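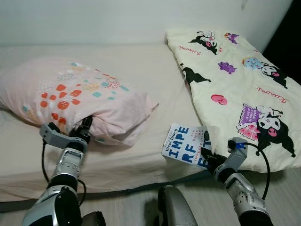 ## The Gray Coat

Dagmar Pešek had one good coat, and it was at the tailor in Flakville with a torn lining. The interview was at two o'clock. It was half past nine in the morning.

She called the shop. Miloslav Halás picked up after a long time and told her that the lining was out and the new one was not in.

"Can I wear it without?" she asked.

"You can. But it will stick to your dress like a wet leaf."

She put down the phone and opened the closet again. There was a black dress, which she liked, and a green cardigan, which she liked only at home. There was a belt from Paulík that cost her 200 crowns and never matched anything. She tried the cardigan over the dress, buttoned, then open, then with the belt. In the mirror she looked like a teacher on a school trip.

Her neighbor Lacey Pickering came with coffee and looked at her for a while.

"Take off the belt," Lacey said. "Now push up the sleeves. No, not so high."

"It is January."

"You will be inside when they see you."

Lacey went across the hall and came back with a scarf, dark red, very long, with a small burn near one end. She folded it so the burn was hidden and put it around Dagmar's neck. She stepped back and said nothing, and from Lacey this was a lot.

At noon Dagmar took the bus to Wutorberg. She sat very straight so the dress would not crease. Two stops before the end, the phone rang in her bag.

"The lining is in," said Miloslav Halás. He was a little out of breath. "I did it by hand, the machine was too slow for me. Where are you?"

"On the bus."

"Ah," he said. "Then it will wait."

She touched the scarf to be sure that the burn was still inside the fold -- it was -- and she told him that she would come for the coat before he closed.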